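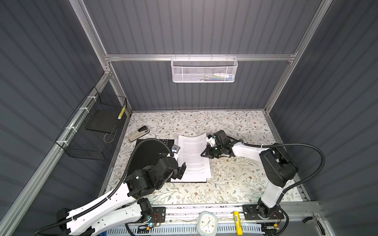
My mother ran the front counter of a print shop for most of her working life, and whenever a salesman came in with a glossy folder she'd let him finish, pour him a coffee, and ask what it would cost her in the second year. I've thought of her a good deal since September, when we started planning next year's equipment money at Vashisht and the talk turned, as it does every fall now, to robot arms.

I should say where I stand before I go on too long (and I will go on, Garnet Melnyk has a standing bet about it). I like these machines. I think a small office like ours, with its mountain of forms to be sorted, stacked and stapled, ought to be trying them. My quarrel is with the way we budget for them. We write down the arms as the purchase and everything else as "accessories," and then we're surprised in the spring when the accessories have eaten the line and started in on the travel money.

Take our own first request. Two arms made up 53 percent of what we ended up spending on the paper bench, and they were the only thing on the form that got any discussion. The rest went to rails, mounting plates, wrist cameras, cable sleeve, power supplies, wall panels, spare fingers for the grippers, and a great many hours of Perihan Tuncer's time. Her hours weren't on the form at all. They came out of another project, Urance, and Urance ran late, and I don't believe anybody upstairs has connected the two to this day.
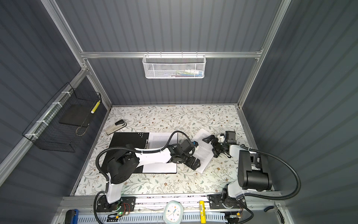
Paper is a humbling thing to ask a machine to pick up. A box has sides. A cup has a rim. A sheet of paper lies flat and gives you nothing to get hold of, and if you do get a corner up, the sheet underneath may want to come along for the ride! I had supposed, in my innocence, that sorting a few printed pages would be the easy beginner's job, and that we'd be on to harder things before the quarter was out. So I asked for a budget that fit an easy job, and that was my mistake and I'd like other people to have the benefit of it.

Here is what I'd do now. Before asking for a dollar of hardware, I would put a person at a table with the actual papers and the actual stapler and have them do the job slowly, with two fingers of each hand, for an afternoon. Darlene Campbell did this for us after the fact, and I wish I'd sold tickets. She found that she kept sliding sheets to the edge of the table to get under them, a trick that needs an edge within reach. That told us more about the size of bench we should have bought than any of the quotes had.

Then I'd ask for the money in two parts. The first should be big enough to build one bench properly and feed it for a year, with 40 percent of it held back for things you can't name yet. I know how that sounds to a finance office. Azlan Lumenta, who has to sign these requests and is a patient man, told me that a line called "things we can't name yet" would get me laughed out of the building, and he suggested "consumables and adjustments," and we've called it that ever since. Whatever you call it, please don't let it get trimmed first. 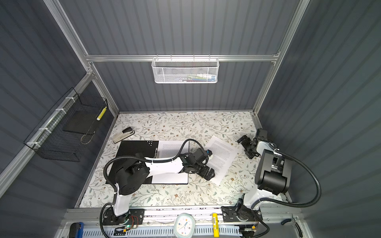

Most of that reserve will go to very plain stuff. I mean baskets hung up so the loose items have a home, zip ties, slotted duct to run the cables through, a clock where you can see it, more reams of paper than you'd think. You'll be tempted to tell people to bring it from home or find it in the supply closet, and they will, bless them, because they want the thing to work. But then your records say the bench cost less than it did, and next year's bench gets planned from those records. We priced our second one that way. I approved it myself.

There's an argument on the other side and I want to be fair to it. Mélanie Penner thinks I'm making a meal of this. Her view is that prices on arms move so quickly that a careful five-year plan is a waste of good evenings, and we should buy cheap, learn fast and expect to throw half of it out. She has a point about the prices. We had quotes from Ovau and from Bulard for a matched pair, and they were 22 percent apart for arms that, on paper, would do the same work for us. By the time we'd finished weighing them up, both quotes had expired.
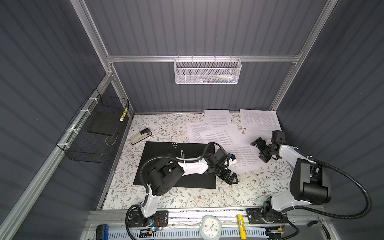
Where she and I part company is on the people. You can throw out an arm. You can't very well throw out the 22 weeks Perihan spent learning how ours behave, which joints like to be babied, how far a sleeve can swing before it gets in its own way. If we'd bought the cheaper pair this year and a different cheaper pair the next, she'd have been starting over each time, and that cost would have landed, once again, on some other project's sheet.

So my request for next year is a dull one, and I'm rather fond of it. No new arms. A second set of gripper fingers, new cable sleeve, a wider table with an edge the arms can reach, and half of one person's salary, written down in ink on the same page as everything else. Azlan has it on his desk. He's asked me what it will cost in the second year, and I'm working on the answer.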